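3.2 What counts as folded

Household advice tends to treat napkin folding as a solved problem: match the corners, press, stack. We doubt that this describes what people do. Of the 2,851 folds in the Sernitz set, few follow the textbook order from start to finish, and the written guides we compared them with (Prikura and Sosa) don't agree on what the order is. Both guides also assume a bare table with one napkin on it. The tables we looked at held a finished stack on a tray, a pile still to be done, and whatever room was left over for the work itself.

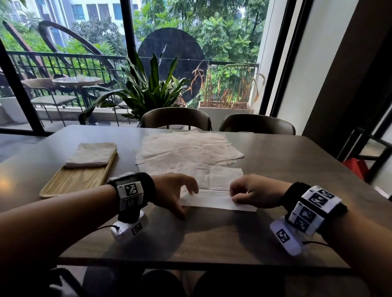
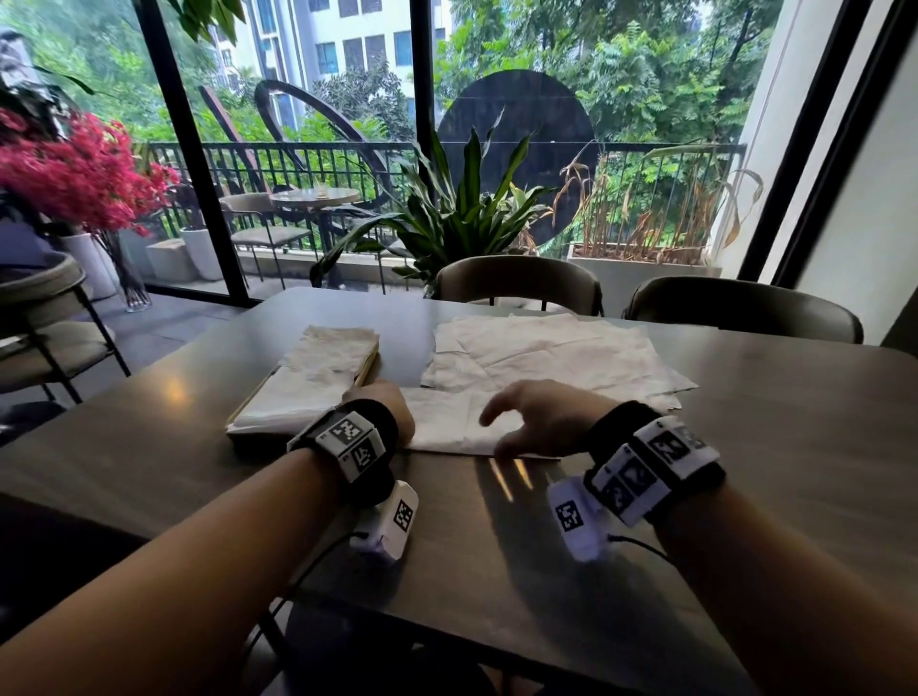

Figure 2. Folding at a table. Top: a long white sheet held out flat, with unfolded ones piled behind it. Bottom: a folded stack at left, a crumpled cloth and a larger spread sheet still to be folded.

The stack is the part we trust least. A neat pile hides its own mistakes, and a napkin with one corner tucked under looks fine from above. When some 60 finished pieces were opened again and checked, the raters disagreed so often on which were "correct" that we dropped the label and kept only two states, folded and not folded. This is a crude split. It says nothing about whether the edges meet, and it makes a hurried fold equal to a careful one.

Earlier work on the Trollulon tables reported that flattening the sheet first leads to a neater result. Perhaps it does. The comparison there rested on sheets that already had creases from the packet, and a crease shows the hands where to go. We would want to see the same claim tested on plain cloth before repeating it.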